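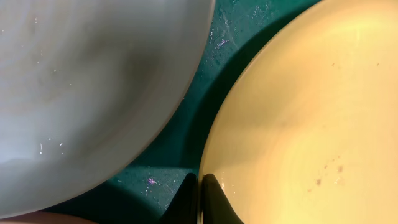
## 4. Handling Dishes at the Rim

This section covers rim grips on bowls, plates and shallow dishes with the Skendanach two-arm bench cell. Read Section 3 (Stops and Reach Limits) first. Every operator on the dish task follows the same rules, including people who are only resetting the table between runs.

### 4.1 Before the first run

1. Press the stop button once and check that both arms hold still. Release it and clear the fault.
2. Wipe the fingertips with a dry cloth. Grease on the tips is the most common cause of a dropped plate.
3. Check the cables at each wrist and elbow. They need enough slack to follow the arm through its full reach.
4. Set the arm speed to level 2. Levels above that are for empty moves only.
5. Lay out the dishes and trays. Leave a gap next to every rim you plan to grip, wide enough for one finger to go down outside the dish.
6. Log the run number and your initials on the Wovine sheet.

> **Note:** Crumbs and small residue on a dish don't stop a run. Chips and cracks do. Take a chipped dish out of the set and write it on the sheet.

### 4.2 Lifting and passing

1. Bring one arm in at a time. The other arm waits with its gripper open and clear of the dish.
2. Line up the fingers so that one is inside the rim and one is outside.
3. Lower until the tips are below the lip, then stop. Do not push down on the table surface.
4. Close slowly. Grip force for dishes is 11 on the Flemo controller scale. Do not raise it to make up for a poor grip. Open, back off and line up again.
5. Lift straight up before moving sideways.

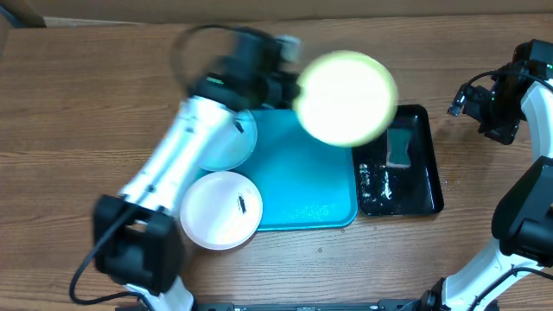

6. Keep the dish over the table for the whole move. If the path crosses the other arm's side, the waiting arm gives way.
7. Set the dish down flat, open the fingers fully and raise the arm before turning the wrist.

> **CAUTION:** Keep hands out of the work area while either arm is powered. Reach in for a fallen dish only after the stop button is pressed.

### 4.3 Checking finger position

Use the wrist camera view for the last part of the approach. The edge of the dish should run between the two fingertips. If both tips are on the same side of the edge, raise the arm and start again from step 2 of Section 4.2.

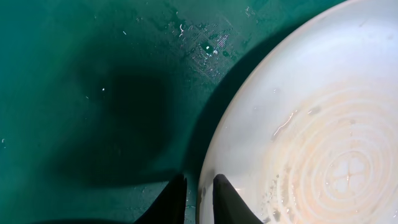
*Figure 4-3. Fingertips on either side of the dish edge, wrist camera view.*

Shadows can make the rim look wider than it is. If you can't tell the rim from its shadow, slow the arm and check from the head camera.

### 4.4 Service limits

- Replace the fingertip pads every 2000 grips, or sooner if they look worn.
- Do not run the dish task if the room is above 26 °C.
- Send changes to grip force or speed to Tamsin Tillman. Barrett Pettigrew keeps the spare pads and the Brannigan torque driver.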